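Savstead library starts a lending shelf for household textiles

The public library in Savstead will lend blankets, bedspreads and curtains from May, next to its books and films. Residents with a library card can take home up to 3 pieces at one time and keep them for 42 days. The service is free, but a piece that comes back torn must be repaired or paid for.

The idea came from Nicanor Camacho, who has worked at the library for 13 years. Many people in the town rent a furnished room for one season only, he said, and they do not want to buy bedding that they must leave behind when they move. "A student asked me if we had a blanket for his mother's visit. We had nothing to give him, and I thought about it for a long time," Camacho said.

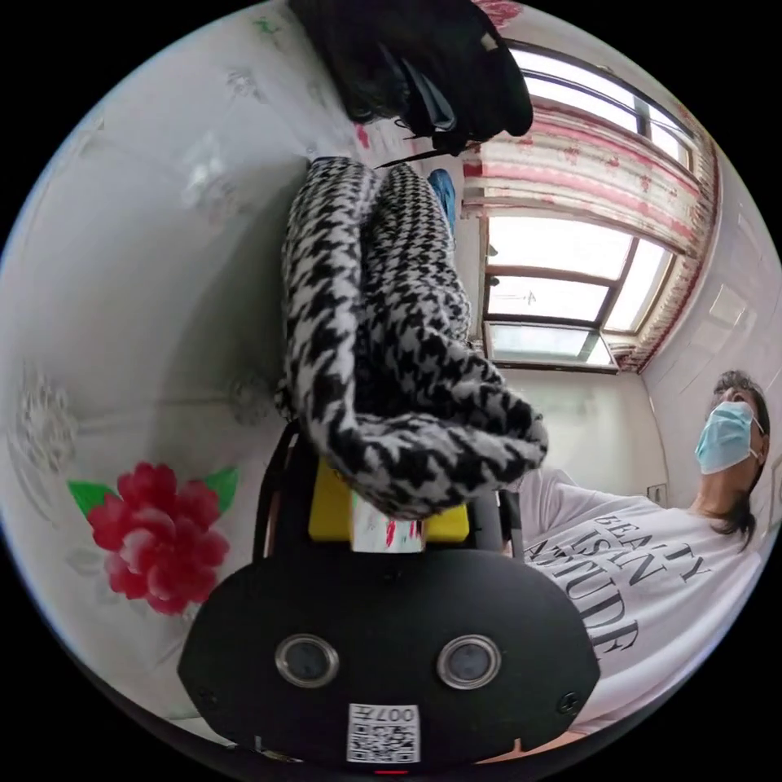
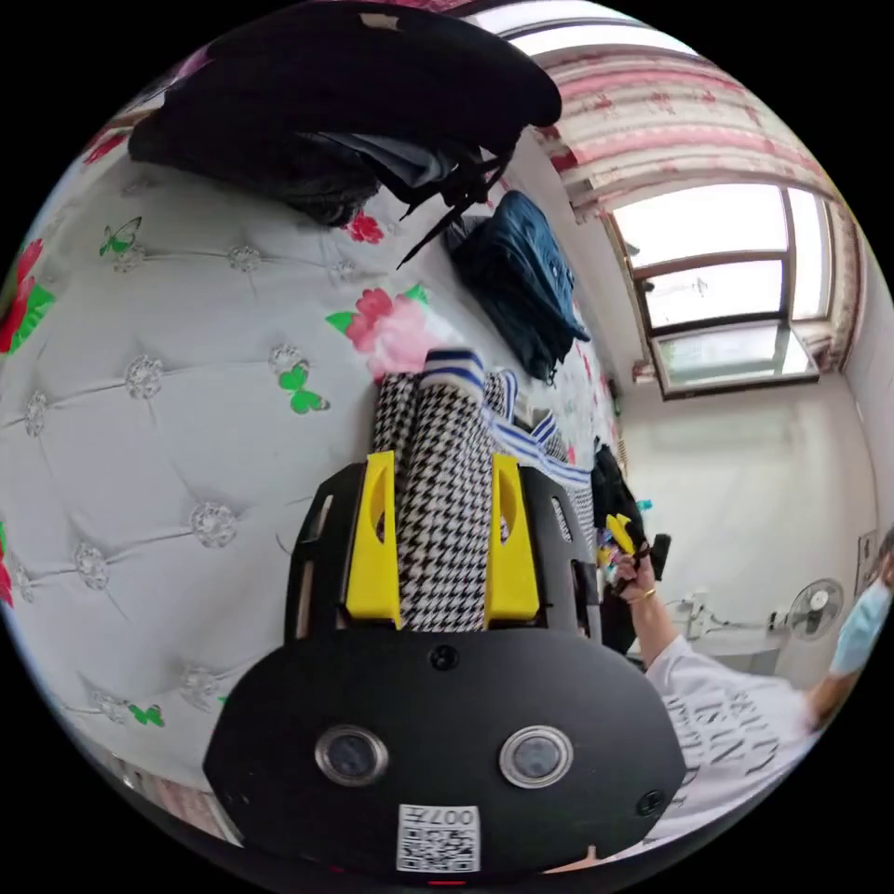

The collection has 612 pieces at the moment, most of them given by families in the town and by the Plattner hotel, which closed last winter. Each piece is washed and measured, and then it receives a number in the catalog. Borrowers can search by size, by color and by pattern. Stripes and plain colors fill most of the list, and for people who like a stronger look there are checks and black-and-white houndstooth, a cloth that stays easy to recognize even when it is rolled up. Wool is kept in a separate closet with cedar wood against moths.

Abelardo Correa, who ran a tailor's shop on the market square until he retired, will teach simple mending in the reading room. The first lesson is about closing a small hole in wool, and the second one is about hems. People should bring their own scissors – needles and thread will be there.

The town pays for the washing during the first year. After that the library wants to ask for a small yearly fee, but the amount is not decided yet. Residents who want to give textiles can bring them to the side entrance before noon. Pillows and mattresses are not accepted.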